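Baltwood rugby club to fit impact sensors in mouthguards for whole squad

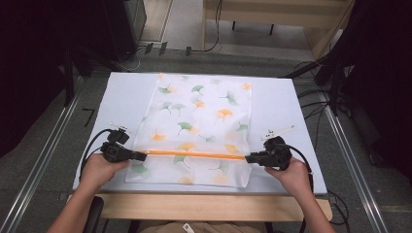
Players at Baltwood rugby club will wear mouthguards fitted with impact sensors in every match and contact training session from October, after the club agreed a season-long trial with the equipment firm Korberg.

The scheme covers 86 players across the men's and women's senior teams and the two under-18 sides. Each mouthguard is moulded to the player's teeth and contains a small sensor that records how fast the head moves when a player is tackled, falls or goes into a ruck. Readings are sent to a tablet on the touchline.

If a reading goes above a set level, the medic on duty gets an alert and the player comes off for a check. The club said the alert would not be treated as proof of a concussion. Players who show signs of one will be taken off in the usual way, whatever the sensor says.

Dorin Bratu, the club's head of medical care, said the trial had grown out of worries about knocks that go unseen.

"A referee can't watch thirty heads at once and neither can I," he said. "We had a flanker last season who played on for most of a half and then couldn't tell me the score in the changing room. I'd have liked something to tell me to look at him sooner."

The club ran a smaller test in the spring with the women's first team. Over 400 impacts were logged in that time, and 4 of them were high enough to set off an alert. Three of the players concerned passed their checks and went back on. The fourth was stood down and later found to have a concussion, although she had told team-mates she felt fine.

That player was Despina Pîrvu, who plays at centre. She missed five weeks and said she had been annoyed at the time.

"I argued with Dorin all the way to the bench," she said. "I had a headache by the evening and I couldn't look at my phone. I'd still want to stay on if it happened again, so it's probably better that I don't get the choice."

Her sister Domnica Pîrvu, a prop in the same side, said the first set of mouthguards had been bulky and made it hard to call in the line-out. The new ones are thinner. They need charging before each session in a case that holds the full team's set, and the players have been asked not to take them home.

Not everyone at the club is in favour. Aurel Crăciun, who coaches the men's second team, said he would go along with the trial but had doubts about how the numbers might be used.

"I don't want a lad left out because a screen says he's had a heavy month," he said. "If there's a medical reason then fine, I'll listen to the medic. I don't want to be picking a team off a chart."

Under the rules agreed with players, coaches will not see individual readings. Those will go to the medical staff and to the player, and a parent or guardian for anyone under 18. Coaches will be given totals for each training session, which the club hopes will show which drills lead to the most head contact. In the spring test, a close-range tackling drill produced more high readings than any other part of training, and it has since been cut from twice a week to once.

Kamrul Siriwardena, who is running the trial for Korberg, said the sensors would also pick up smaller impacts that did not lead to an alert. He said a body check in which the head whips sideways could give a higher reading than a direct bump – something that had surprised several players when they were shown their own figures.

The firm is supplying the mouthguards free for the season. After that the club would have to pay 60 pounds a player each year, and no decision has been made on who would meet the cost. Bratu said he would not want it added to junior subscriptions.

Fittings for the under-18 sides take place in the clubhouse over the next two weeks, starting at 6pm each evening. Players with braces should speak to the medical team first, as their mouthguards have to be made separately and will take longer to arrive.

The first match to be played with the full set will be the men's home game against Lehtinen.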